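Trerkau Stonewashed Tablecloth, Charcoal, Large

I have a long dining table that also gets used for homework, taxes and sewing, so whatever goes on it has to put up with a lot. The Trerkau cloth went on in December and has been there most of the time since. I paid 189 dollars for it at Greenberg, which is more than I have ever spent on a tablecloth. The old one was a cotton cloth from Bristov that cost 50 and lasted a few years before the hem gave out.

The Trerkau is sold as a heavyweight linen and cotton blend. It comes folded in a cardboard sleeve with a care card and a small square of spare fabric for patching. The hem is wide and double stitched, with mitered corners. I looked over all the seams before washing it and found one loose thread, which I trimmed.

Shrinkage was my main worry. The card says to expect a little on the first wash, so I measured the length before and after. It lost just under an inch on a cold cycle and nothing that I could measure after that. The charcoal dye ran a bit in the first wash and turned a white dish towel gray. Wash it alone the first two times.

Stains have been easier than I expected. Red wine came out with dish soap and cold water. Candle wax took an iron and a paper bag. Olive oil is the one that beat me. There is a mark near one end that shows when the light is low, and it has been through the wash 11 times now.

The bigger problem with a dark cloth is everything pale. Flour, crumbs, dust and lint all show. A lint roller works but you go through a lot of sheets. A damp sponge is faster.

It also creases. The maker calls the finish "relaxed," and if you want a flat, pressed look you will be ironing it damp and then laying it out right away. I stopped doing that after the first month.

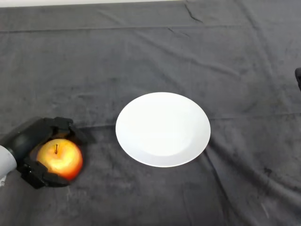
Ansel Montoya wrote in to say he has the same cloth in the oatmeal color and gets the opposite result: crumbs disappear on it, but every drop of coffee stays. He dries his on low for ten minutes, then hangs it over a shower rod, and says that takes out most of the wrinkles without an iron. I tried it. It helped with the small ones and did nothing for the center fold.

I also borrowed a Wisier cloth from my sister to compare. It is polyester, wipes clean, and hardly wrinkles at all. It also slides around on a varnished table and feels like a raincoat under your wrists. For a house with toddlers I would buy that one and save the money.

The Trerkau stays put, hangs well at the corners, and is quiet under dishes. I would take off a star for the price and half a star for the dye. Three and a half out of five. If Greenberg puts it on sale I will probably get a second one in a lighter color.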